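### 3.2 Patient transfer times

We reviewed 116 helicopter transfers flown from the Tedar base to the trauma center at Skotport. Each record gave the time of the call, takeoff, landing at the crash site and arrival at the hospital. Records with a missing landing time were left out. Motorcycle crashes made up the largest group, followed by farm injuries.

The median time from call to takeoff was 2 minutes longer at night than during the day. Crews blamed the weather check, which must be repeated after dark. Time on the ground did not differ between day and night.

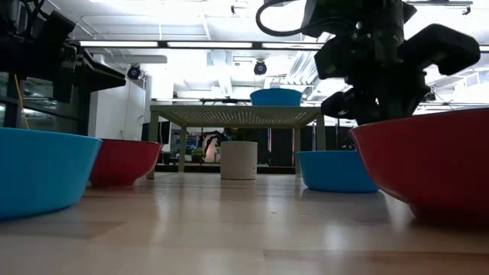 **Figure 4.** Tabletop with bowls at both sides and two black robot arms.

In 21 cases the patient was first moved by road to the airfield at Wodolow, usually when fog closed the nearer landing sites. These transfers were slower, and we report them separately. Leaving them out lowered the median but did not change the order of the injury groups. Spinal cases spent the longest time on the ground, with a median of 30 minutes. Head injuries came next. We did not adjust for the distance between the crash site and the nearest road.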